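Drendach opens orders for Besivano picking kit

Drendach has today opened orders for Besivano, a bench-top picking kit for firms that sort and pack small mixed goods. The kit comprises a pair of tapered black fingers, a wrist camera and the Moges control software, and will ship from September.

Besivano is intended for work in which few items are alike. A single tray may hold a bar of soap, a vegetable peeler and a small toy, with baskets set out on either side.

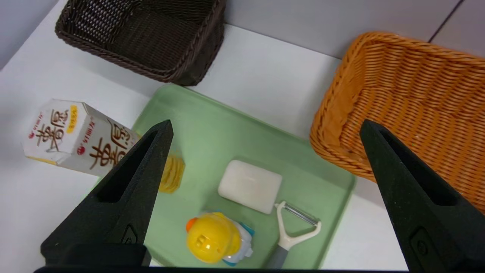
Operators may change the layout of the bench without writing new code. Set-up takes around 50 minutes, and the kit is supplied with 6 spare finger pairs.

Cartons and boxes with worn or glossy surfaces are also within its range – a frequent request from returns departments.
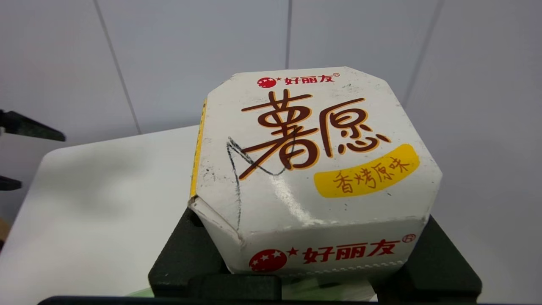 The kit is priced at £4,000, excluding the arm. Trondesia, the distributor, will hold stock and provide training at its own premises.

"Our customers asked for a kit their own staff could look after," said Abrehet Kahsay, Head of Product at Drendach. "We have kept to that request throughout."

Enquiries should be addressed to the Drendach sales office.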